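The Domov cell gets its simulator back

Good news from the back half of the shop: the Domov cell has a working simulated twin again, and this time it matches the real one closely enough that we trust it for setup work! Emilian Coman has been rebuilding it since the Skurness order came in, and last month he let the rest of us loose on it.

If you haven't been following along, Domov is the single-arm cell that puts small cylinders into slotted holders. It's a short job on paper. Pick the part, carry it over lying flat, line it up with the slot, lower, open the fingers, back away. Nearly all the trouble we've ever had with it comes in the lowering and opening, where a tiny error in the tool offset sends a fingertip into a side wall. We used to find those errors on the real cell with the speed turned way down and one hand on the stop button.

Now we start in the simulator. Kipchumba Kashindye measured the holder, the fingers and the wrist modules all over again (the old numbers dated from before the Linholm gripper went on, so no wonder things were off), and Emilian fed the lot into the model. Then they ran 2,717 placements with the holder nudged a little differently each time, logging every contact that shouldn't have happened.

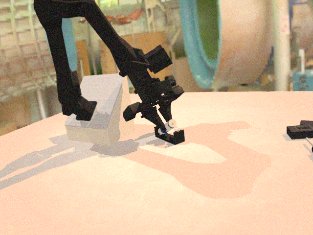 Most of the bad contacts came from one thing, and I love this part. Our release height was fine, but the fingers were opening before the arm had fully settled, so the part got a small sideways kick on its way into the slot. Kipchumba added a short pause and split the final approach into 2 moves, a quick one to just above the holder and a slow one the rest of the way. He reran 500 of the worst cases and only 4 still touched a wall. Those 4 all had the holder turned further than our real fixture allows, so we're calling it done.

The new approach went onto the real cell in July. Setup after a finger change used to eat most of a morning, and the last one was finished before the 10:30 break – including coffee.

Next up is the Gachanja cell, which has a different wrist and a much fussier tray. Emilian would like a fresh set of measurements before he starts, so if you have calipers and a free hour, go find him. The updated setup sheet for Domov is in the binder at the cell. Please throw out any older copies you have taped up.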